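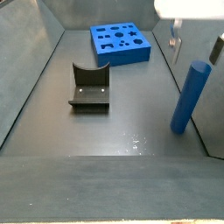
4 min read

Forirholm Shape Block and Cradle Set: README

Version 2

What is in this folder

The folder holds 400 still pictures of a small set of tabletop objects in a dark gray tray, plus a text file with one line of notes for each picture. The main objects are a blue foam shape sorter and a black cradle-shaped holder. In 216 of the pictures both of them are in the tray together. The rest have one or the other, or have the sorter along with some of its loose pieces.

The set was put together at Forirholm by Ayman Khasawneh and Segundo Ccori. Ayman chose the objects and wrote the notes. Segundo laid out the tray and checked the notes against the pictures. The folder name on the shared drive is still "nandness", after the project it was started under. Older scripts look for that name, so please leave it alone.

The objects

Shape sorter. A thick, square block of bright royal-blue foam. The cutouts are in the top face, in three loose rows, and they look dark against the blue. There is a five-pointed star, a circle, an oval and a hexagon, along with small rectangles and slots. There is also a cluster of small round holes and a larger notched opening. The notes call that last one "bracket" throughout. Version 1 called it "arch" in some lines and "bracket" in others, and searches for one missed the other.

The star is the easiest cutout to use for working out which way the block is turned. The circle and the hexagon can be mixed up in a small picture. If a note says "round" with nothing after it, it means the single circle. The cluster is always written as "three-hole".

Cradle. Matte black, with a flat base plate and an upright back plate. The top edge of the back plate dips in a curve like a saddle, and the base has a slightly raised lip along its front edge. It was made to support something round. In the notes it is "cradle", never "stand" or "holder", although people in the workshop use all three.

Loose pieces. These go with the sorter and are kept in a zip bag in the same bin. The bag is not complete. The pieces we do have are listed at the top of the notes file.

The tray

The tray has a flat, matte gray floor with walls that lean outward, so it works like a shallow trough. A wide ledge runs across the front in the same gray. The ledge is streaky and has picked up a few pale specks. We wiped it down between rounds and most of the streaks stayed. They are not marked in the notes, and you should not read anything into them.

The dark lines where the walls meet the floor are seams. They are useful if you need to line up one picture with another. The black cradle can be hard to pick out against the gray floor, especially when you shrink the pictures. The block has no such trouble.

How the objects were laid out

The set was done in February in 6 rounds. For each round Segundo put the objects down by hand, moved them a little between pictures, and cleared the tray at the end. There was no grid. We tried tape marks on the floor and took them up again, as they showed in everything.

The only rules were:

The block always sits flat on its base with the cutouts facing up.
The cradle always stands on its base plate. It is never laid on its side.
The objects may be close together, and one may partly hide the other.
Nothing is placed on the front ledge.

Block positions toward the back of the tray are more common than positions near the front. This was habit on Segundo's part. If you need an even spread, you will have to pick pictures by position from the notes.

The notes file

Each line has the picture number, the round, the objects present, the position of each object, and a free comment. Positions use plain words: front, middle or back, then left, center or right. "Right of center" is allowed and is used a lot. Left and right are as you see them in the picture.

The comment is often blank. When it is filled in, it usually says which object is in front, or which cutouts are hard to see.

What it is good for

We use the set for practice in naming shapes and describing where one thing sits in relation to another. Lolusance has used an earlier copy for sorting exercises and asked for more pictures with loose pieces. Those are planned but not done.

It is a poor choice if you need variety. There is one block, one cradle and one tray, and the colors do not change. A method that works well here may be doing little more than finding the blue. It also has no measurements. We did not record the size of the block or the width of the cradle.

Known problems

Some round 3 notes give the cradle position by its base plate and others by its back plate. The difference is small when the cradle faces front and larger when it is turned.

The two small rectangles in the middle row and the tiny slots near the corner of the top row were both called "slots" in version 1. The slots are now "corner slots" and the others are "small rectangles". A few old comments may still have the wrong word.

Storage and changes

The objects are in the Ajayi bin on the lower shelf. Put the block in last, cutouts up, with nothing on top of it. Foam keeps a dent.

Send corrections to Ayman with the picture number and the line as it should read. Changes to the list of object names go through Segundo, who keeps the master copy.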